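Eggplant Week at the Cukus Kitchen
Posted Sep 7, 2022 by Washington Queiroz

The eggplants are in! I have been looking forward to this since January, when we sat down with the seed catalog and circled far too many kinds. The plot behind the kitchen gave us 40 plants in the end, and for the past two weeks I've been carrying them inside by the armful and putting them down on any clear surface I can find. I took my favorites aside before the knives came out, so enjoy the purple while it lasts.

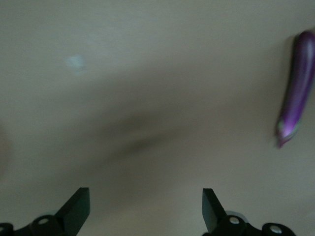
Long, slim and a little curved, with a pinkish-lilac shine running down that deep violet skin.

The slender ones are my pick every single year. They cook fast, the skin stays tender, and you can slice them straight into coins without peeling (I never salt them first, and I've stopped arguing with my sister about it). Most of our first batch went under the broiler with miso and a little brown sugar, and we ate it standing up, right off the tray!

If you have a few at home, keep them out on the counter and use them within a couple of days. The fridge makes them go soft and brown inside faster than you'd think.

Next up are the peppers, plus the little striped squash that Naidoo swapped us for a crate of eggplants. More pictures as soon as I've washed the dirt off everything.

Filed under: Garden, Kitchen
23 comments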